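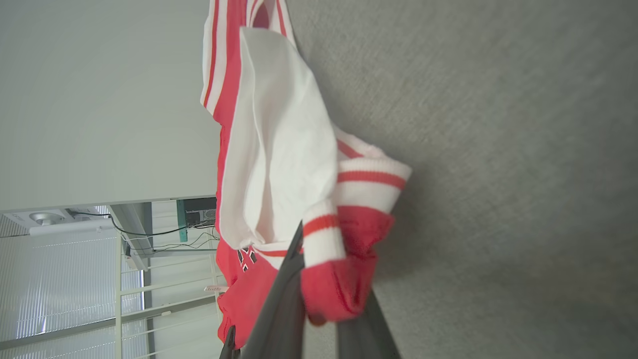 Kamala Pisharody found that the rail kept its height through a full winter of team kit, and that the one thing she would change was the length of the crossbar, which she had ordered in the short size and then had to replace with the long one. Her remark reached us in November, and the long crossbar has been the standard fitting on the Drukley drying rail ever since. The short one can still be ordered.

Drukley Drying Rail, Series 2

Free-standing rail for drying and airing heavy garments indoors
Steel uprights, steel crossbar, rubber feet
Supplied flat, with one hex key

Overview

The Drukley is a single-bar garment rail built for heavy knits, fleece, lined tops and sports kit. These garments hold a great deal of water after washing and let it go slowly. On a light folding rack they pull the wires out of line and lie in contact with one another, and the layers that touch stay damp longest. The Drukley holds each garment on its own hanger with a set gap to the next, so air can pass on both sides.

The rail is made in Zotley, at the same works as the Tsuji wall bracket, and the two share crossbars and end stops. A crossbar bought for one will fit the other.

Construction

The uprights are round steel tube with a powder coat. Each upright is in two parts, joined by a sleeve with a through bolt. Earlier rails used a spring button at this joint. The button wore a groove in the tube after long use and the upright began to lean, so the button was dropped when Series 2 came in.

The crossbar is stainless steel and is left uncoated. Coated bars were tried. Metal hanger hooks scratched them through to the base metal, and rust then marked the garments. The bar has shallow notches along the top at even spacing. A hanger hook sits in a notch and stays there when the rail is moved or when a fan is running nearby.

The base is a pair of flat feet set at right angles to the bar, joined by a low tie bar. The tie bar can be fitted to the front or to the rear of the uprights. Rear fitting leaves room underneath for a tray. The feet have rubber pads that screw in and out for leveling on uneven floors. On carpet, screw the pads fully in and let the flat of the foot carry the load.

Specification

Crossbar length, long: 200 cm
Crossbar length, short: 100 cm
Height settings: 3
Uprights: 2
Upright material: steel tube, powder coated
Crossbar material: stainless steel, uncoated
Hanger hooks: any standard round hook
Color of uprights: gray or white
Assembly: one person for the short bar, two people for the long bar
Use: indoor only

Height settings

The lowest setting is for children's clothes and for rooms with a sloping ceiling. The middle setting suits shirts, sweatshirts and most jackets. The top setting is for robes and long coats. Change the height with the bar empty. Loosen both sleeve bolts, move one side, tighten it by hand, then move the other side and tighten both with the key.

Do not run the rail with the two sides at different heights. The notches will hold the hangers on a slight slope, but the load moves to the lower upright and the joint on that side will work loose.

Assembly

Lay out the parts and check them against the printed sheet. Fit the feet to the lower uprights first, with the bolts finger-tight. Fit the tie bar. Stand the base up and tighten the foot bolts. Slide the upper uprights into the sleeves, choose a height and put the through bolts in from the outside, so that the nuts face inward. Drop the crossbar into the cradles at the top and close the end stops over it.

The end stops are a push fit and take some force. A cloth over the stop and the heel of the hand is enough. Do not use a hammer.

Check every bolt again after the first full load. The powder coat beds down a little under the bolt heads, and a quarter turn on each is normal.

Drying heavy garments

Spin the load before hanging. A garment that still drips will stretch under its own weight on any rail, and the shoulders go first. Wool and loose knits should be dried flat until they stop feeling heavy and only then moved to a hanger. The Drukley is not a replacement for a flat drying net, and the Drarham net that hooks under the crossbar can be used for this step.

Use broad-shouldered hangers for sweatshirts and lined tops. Wire hangers leave a ridge at the shoulder, and they also bring the front and back of the garment together, which slows drying in the body. Leave the hood, if there is one, opened out and laid over the back. The inside of a hood dries last of all, and the seam where it meets the neck can stay damp after the rest of the garment is ready.

Do up zippers before hanging and leave them down a short way from the top, so that the neck stands open. Turn pockets out. Turn printed and lettered garments inside out if the rail stands in direct sun.

Where a garment mixes strong color with white trim or white lining, hang it as soon as the wash ends. Dye moves while cloth lies wet and folded, and it moves toward the white. The risk is highest in the first few washes. Skip a notch on each side of such garments so that they do not touch their neighbors.

Placement

Stand the rail away from the wall so that air can move behind it. A position near an inside door works better than a corner. A radiator directly below the bar dries the hems and leaves the shoulders damp, and it can set creases in polyester. If a fan is used, set it low and aim it along the length of the rail, parallel to the bar, so that air passes between the garments.

A dehumidifier should be placed at one end with its outlet facing the rail. Keep the door shut while it runs. Without a dehumidifier, open a window a little at the top, even in cold weather.

Care

Wipe the crossbar with a damp cloth before each use. Detergent left on the bar collects dust, and the dust turns to a gray line on the inside of collars. Wipe the uprights when needed. Do not use scouring pads on the powder coat. If the coat is chipped, touch it up before the next wet load. A small bottle of paint in either color is sold with the spares.

The rubber foot pads harden with age. Replace them when they start to mark the floor.

Spares and accessories

DR-CB-L: crossbar, long
DR-CB-S: crossbar, short
DR-ES: end stops, pair
DR-TB: tie bar
DR-FP: foot pads, full set
DR-SB: sleeve bolts with nuts, pair
DR-TP: touch-up paint, gray or white (state color)
Drarham drying net, hooks under crossbar
Drip tray, fits with tie bar in rear position

When changing from the short bar to the long bar, order the matching tie bar as well. Gisela Brinkmann in the spares office can match parts to older rails if you send her the number stamped under the left foot. The first series used a different thread in the feet, and the current pads will not fit it.

Questions from buyers

Can the rail be left loaded all the time?
Yes. It can be used as an open wardrobe. Check the bolts now and then.

Can two rails be joined?
No. A joining cradle was made for Nia Kemeys, who wanted a continuous run along a changing room wall, but it put too much load on the middle pair of uprights. Stand two rails end to end with a small gap.

Will it take wheels?
No. The foot thread is not rated for casters. To move the rail, lift it at both uprights.

Is the short bar stronger than the long bar?
It bends less under the same load. The tube is the same.

Why is there no outdoor version?
The sleeve joint is open at the top and would hold rainwater.

Delivery and returns

The rail ships in one carton with the short bar. With the long bar, the bar travels in its own tube and may arrive separately. Check the tube for dents before signing. A bent bar will be replaced, but it has to be reported before the rail is put together. Rails may be returned unused in the original carton. Bars that have been fitted cannot be returned unless faulty.

Trade orders and fitting questions go to Ludger Teuber. Returns are handled by Tala Semaan. Please quote the order number and the number stamped under the left foot.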